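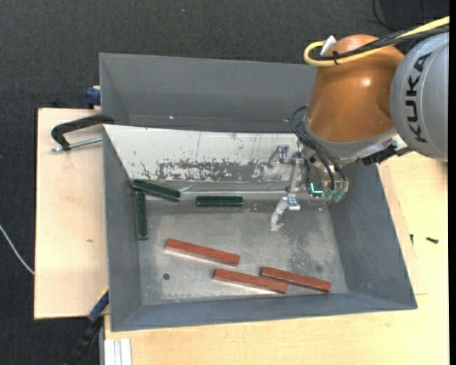
Troren replied:
I'd leave the primer out altogether on galvanised. If the zinc is clean and has been etched, a direct-to-metal paint holds as well as a two-coat system, and there is one less layer to fail. Most of the peeling I see is between primer and zinc, with the topcoat still stuck firmly to the primer.

Liten wrote:
That depends entirely on which primer. An alkyd primer on zinc will come away in sheets within a couple of winters. The oil reacts with the zinc and forms a soap at the interface. An acrylic or a two-pack epoxy doesn't do this. You can't judge primers in general by the one type that is known to be wrong for the job.

Troren replied:
Fair, but the tin in most sheds is alkyd. People read "metal primer" on the lid and stop there.

Natness wrote:
Original poster here. To answer the questions from the last page:

Sheet is 1.2 mm, folded and spot welded. It is a coal bunker, not a planter as someone assumed. Outside is galvanised and has never been painted. Inside was painted by the previous owner, type unknown, and it has gone along the slope where the coal runs down. The rest of the inside is sound. I have measured the old coating on the flat parts at 65 microns with a borrowed gauge. I haven't measured the slope because there isn't enough left to get a steady reading.

I want to recoat the inside only. Budget is small. It needs to be back in use before the next delivery.

Liten wrote:
65 microns is a single coat, perhaps one and a bit. For anything that has solid fuel sliding over it you want 300 or more, and it needs to be a hard film. Two-pack epoxy, high build, two coats. Abrade the sound areas with 80 grit, feather the edges of the bare patches, degrease, rinse, let it dry fully.

Check the old paint first. Rub it with a rag wetted with cellulose thinner. If it softens or wrinkles, it is a one-pack and the epoxy may lift it. In that case take the whole lot off.

Nwankwo replied:
I don't agree with painting it at all. Any coating on a chute surface is a wear part. You will be doing this again in a few years whatever you put on. Bolt a loose liner plate over the slope, 3 mm mild steel, and replace it when it goes thin. Ours at the yard has had one liner change since it was built.

Liten wrote:
Bare mild steel against zinc, with wet coal dust packed behind it? That will rot the zinc off the parent sheet first, where it can't be seen. Coal with any sulphur in it makes a weak acid once it is damp.

Nwankwo replied:
Bed it on mastic and seal the top edge. Water gets in at the top edge or not at all. I would worry more about the bottom seam, which on folded bunkers usually has no drain.

Natness wrote:
There is no drain. I could put in two 7 mm holes at the low corner. Would that let too much dust out?

Nwankwo replied:
It will for the first week, then it settles. Deburr them and touch the edges in with zinc-rich paint before anything else goes on.

Troren replied:
Agree on the drain holes. Still don't agree on the liner for a domestic bunker. The weight alone makes the lid end awkward to move, and he said small budget.

Liten wrote:
For what it's worth on cost, a 1 litre epoxy kit will do the inside of a normal bunker twice. Mind the temperature. Most of them won't cure properly under 10 degrees, and at this time of year that means doing it indoors or waiting. The film can feel dry and still be soft underneath.

Natness wrote:
Did the thinner test. The old paint went sticky in under a minute, so it is all coming off. I will run the existing coal down, drill the drains, strip it and do the epoxy in June when the shed is warm enough. Undecided on the liner. If I fit one it will be over the epoxy, on mastic.

Nwankwo replied:
That would work. Use stainless fixings with nylon washers, and keep them out of the path of the coal.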